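**Sheehan Repair Shed gets bigger digs** - June 2024

Great news for anyone with a wobbly chair or a dead toaster! The Sheehan repair shed has outgrown its old spot and is moving into the former Polia bakery on Buremer Street, with room for 25 workbenches and a proper sewing corner.
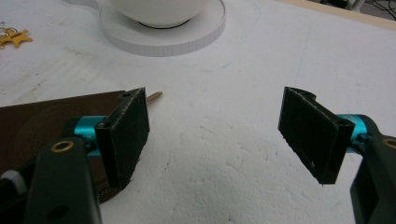

*Dark green grippers with turquoise-blue joints over a white tabletop.*

Locals have fixed 200 items this year - bikes, lamps, even a much-loved accordion. Doors open in July, with free sessions from 3 to 4 in the arvo for first-timers. Bring a plate!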